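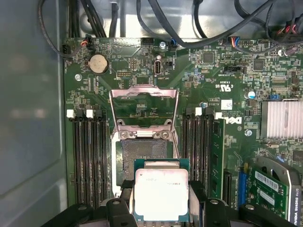 Stekusport Workshop Team

3 min read

In September five of us went to see the Arnus lab, where they gather examples for a learning system called Ello. Our guide was Bláthnaid Ó Conaill, who runs the recording sessions.

The task that week was putting a processor into its socket on a workstation motherboard. A person steers the arm through the job from start to finish, and the system stores what the wrist camera sees along with every movement of the fingers. One pass is called an episode. The target is 50 episodes a shift, and on the morning we came they had 30 done before lunch.

I had expected the steering to look quick. It is slow work. The operator brings the chip in over the socket, stops, corrects the angle and only then goes down. The contacts bend easily, so a bad approach is called off and tried again. Bláthnaid keeps those episodes too, with a label, and she said the corrections are worth having - the system needs to see how a person gets out of trouble.

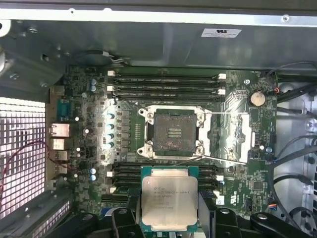
Between episodes the operator shifts the case a little or turns it, so that the socket is never in quite the same spot. They also change the lamp. A reset takes 2 minutes if all goes well, and we saw one that took far longer after a chip was dropped.

After the break we were each given a turn at the controls, with a scrap board from the Kinsella store. I got the chip over the socket on my third try and let go too early. Our turns were not recorded.

The visit ended with 30 minutes of questions, mostly on how episodes get checked. Each one is watched by a second person before it goes in. Parking is behind the building, and visitors sign in at the side door.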